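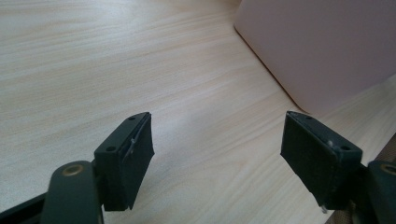
The two fingers of a hand-held gripper, with the pink box behind.

From the wash bay: the Stutska is in, and we've finally stopped hovering over it

Those of you who have been through our Clesville building lately will have noticed that the corner past the stencil racks looks a good deal tidier than it used to, and sounds different as well. The old batch washer has gone (farewell, and thank you for all those years of service, most of them reasonably leak-free) and in its place is the Stutska inline cleaner we've been talking about in this newsletter for longer than I care to remember. I promised a proper write-up once it had settled in. It's May, it has settled in, and I've got a cup of tea going cold beside me, so let's get to it.

For newer readers, a bit of background. Bangera builds and reworks circuit assemblies, mostly small and medium runs, and a fair share of what we build gets conformally coated before it leaves us. Coating is fussy about what's underneath it. Flux residue you'd never spot under the bench lamp can lift a coating months later, once the board has been living in a pump shed somewhere with the humidity going up and down every night. So we wash. We always have, even with the fluxes that say you needn't, and I know there are perfectly good shops that do it differently. It's our habit and our customers have got used to it.

The old washer was a batch machine, a close relative of a commercial dishwasher if we're being unkind. You loaded the baskets, you shut the door, you went away. It did flat, simple boards beautifully. Where it struggled was anything with low-standoff parts, where the gap between the component body and the board is so thin that water would sooner go anywhere else. We'd run those boards through a second time, and sometimes a third, and then stand them in the drying cabinet overnight with our fingers crossed.

An inline machine goes about it another way. Boards ride in on a mesh belt and pass through one chamber after another: pre-wash, wash, chemical isolation, rinse, final rinse, dry. The spray bars sit above and below the belt and come in at different angles, and the belt speed decides how long everything spends under each. Ours has 5 spray manifolds that can be adjusted on their own, and I'll confess it took us quite a while to stop adjusting all of them at once. If you're ever commissioning one of these, change a single thing, run your test boards, write it down, and go and have a biscuit before you touch anything else. We have a notebook full of early results that can't be compared with each other at all, and I still feel a little pang when I see it on the shelf.

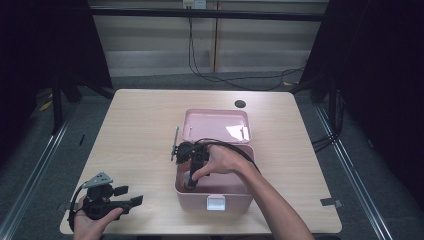
Reaching into the open pink box.

Now, the chemistry. We moved to Flerneo at the same time as the machine, which I'd been warned against (too many changes in one go, see above) but the old detergent foamed terribly under spray pressure and there was really no way around it. Flerneo is a water-based alkaline cleaner and we run it warm, well under the temperature the old stuff wanted. It rinses off nicely. The smell is mild, a little like a swimming pool that somebody has been peeling oranges beside, and two people on the line have told me they rather like it.

The thing to watch is concentration. In a batch washer you dump the tank often enough that it hardly has time to drift, but an inline machine keeps its wash tank going for a long stretch, losing water to evaporation and losing chemistry to drag-out on every board that leaves the chamber. Those two push in opposite directions, and which one wins depends on what you're running. Big heavy boards with lots of connectors carry chemistry away by the cupful. A quiet day with the tank hot and hardly anything on the belt, and the bath creeps stronger. So there's a refractometer hanging on the hook beside the control panel, and it gets read at the start of the shift and again after lunch, and the reading goes on the sheet. Please put it back on the hook! I've found it in the break room, and once on top of the label printer, where it very nearly got a label.

One wrinkle with refractometers, since a couple of people have asked me. As the bath picks up dissolved flux the reading climbs a bit even when the cleaner itself hasn't changed, so an old bath looks stronger than it is. We keep a titration kit for checking against, and when the two methods disagree by more than we're comfortable with, that's our cue to change the bath. It's a nicer signal than counting days, and we've wasted a good deal less chemistry since we started doing it this way.

How clean is clean, then? We ran 981 boards through during the qualification period, a real mixture, including some old scrap assemblies that had been sitting in a cupboard with their residue baked on as hard as toffee. A sample from each lot went for ionic extraction testing, and on the low-standoff designs we also pried parts off afterwards and looked underneath with the microscope. I won't pretend that was anyone's favourite afternoon. Levering components off perfectly good boards goes against every instinct you develop in this trade. The pictures were worth it, though. Under the parts that used to give us trouble in the old machine we were finding bare, bright solder mask and very little else.

Two designs didn't pass the first time. One has a shielding can with tiny vent holes, and water was getting in happily enough and then refusing to come out. Slowing the belt helped some, but the real fix was tipping the board in its carrier so the holes sit at the low edge. The other is a board with an unsealed relay on it, and that one shouldn't have been washed at all. The routing card now says so in large red letters, and the relay goes on afterwards by hand.

Drying deserves its own paragraph, as it was the part I'd underestimated. The air knives on the Stutska strip off most of the water in one go, and the first time you see a dripping board slide in and a matte, dry-looking one slide out it's a bit of a magic trick. Connectors are the catch. Water sits down in the housings where moving air can't get at it, and a board can look bone dry and still weigh more than it should. So we weigh them. Before the wash, after the dryer, and for anything bound for coating, once more after a short bake. It sounds like a palaver and takes hardly any time once the scale is in the right spot, which for us meant shifting it to the exit end of the belt, where your hands are already.

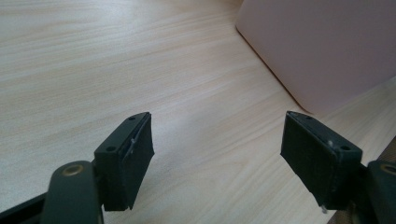 Wood grain and a pink box.

A word about water, seeing that it comes up on every tour. The final rinse is deionised, and the rinse water is recirculated through carbon and resin beds and used again. Resistivity is shown on the panel, and the machine will politely refuse to feed boards if it drops too low. We'd got through 1,195 hours of running when the first resin bottle needed swapping, a comfortable stretch past what I'd pencilled in. I'd like to claim some credit for it, but I suspect it's mostly down to the chemical isolation stage doing its job and keeping detergent out of the rinse. If you run one of these and your resin is going quickly, look there first. A blocked nozzle or a tired curtain between the chambers will send wash solution downstream and your resin will mop up every last drop of it, at great expense.

The curtains, by the way, are a consumable. I hadn't understood that. They're soft strips that hang down between the sections and the boards push through them all day long, and they pick up nicks and begin to curl. We keep a spare set in the drawer under the outfeed table, with the nozzle picks and the good torch.

Daily cleaning falls to whoever is on the late shift, and the list is taped inside the left-hand door. Filters out and rinsed, nozzles looked at with the torch, belt checked along both edges, windows wiped. The windows are the one that gets skipped, I know, and I do understand, it's late and you can see well enough through them. But hard water marks build up and then you're scrubbing, and scrubbing scratches, and before long you can't see whether a nozzle is spraying or dribbling.

Training carries on. If you haven't had your turn yet, come and find me in the wash bay first thing, before the line starts up, and we'll go through start-up together and do the refractometer and the scale. It takes most of a morning if you ask lots of questions, and I hope you will. Visitors from customer sites are welcome too – just let the front desk know a little ahead so we can have safety glasses waiting, and wear closed shoes, please.

Next time I'm hoping to write about the board carriers, which have become something of a project of their own. We've tried three styles so far and I've got opinions on all of them. If you've had good luck with a particular carrier for thin or oddly shaped panels, I'd dearly love to hear about it before I go ordering a fourth.

Bhavana Mudaliar
Wash bay, Bangera, Clesville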